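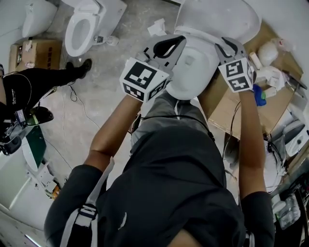 Mägi asks whether the second pair of grippers can wait until June, when the new budget opens. It can wait only if one operator works at a time. For two operators, order both pairs together.

## 2.3 Planning the purchase

1. Decide how many operators will work in one shift. Each needs one pair of grippers.
2. Enter the Presanis pair at 2658 euros. Marker cubes are included, cables are not.
3. Add 330 euros per pair for cables and spare finger pads. 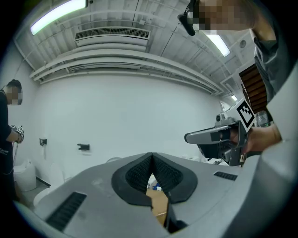 4. Add the service plan — it covers 365 days from delivery, and not from first use.
5. Send the order to Detberg. Delivery to Dralodholm takes 30 days.

**Note:** Large ceramic parts wear the pads faster than small parts. Keep one spare set for every pair.

**Caution:** Do not mix pads from different suppliers on one gripper. The service plan does not pay for damage made this way.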